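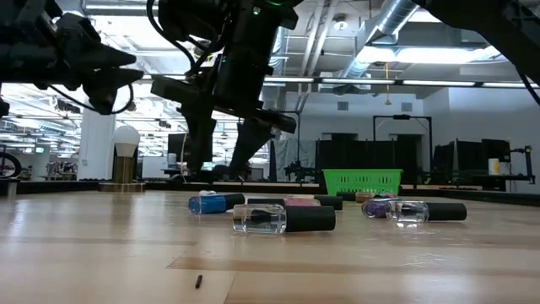 2 min read

I don't believe in decluttering by color, or by joy, or by the Tondus method, whatever the ads say. I believe in one green basket and a bit of suspicion.

Nail polish is where these systems fall apart. The rule is to keep 2 and toss the rest. Fine, but which 2? I like the blue, and the purple glitter is awful and I'd miss it. The clear ones hardly count - are they even a color?

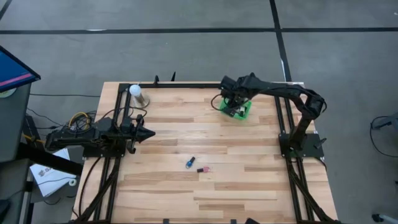

The other rule is that small stuff goes in the bin first, before you have time to get attached. I tried that in July and spent an evening digging through it for one thing I needed. So now I leave the little things out on the table until I've decided. Ask me again when the Gastwood people start selling a basket with 13 compartments.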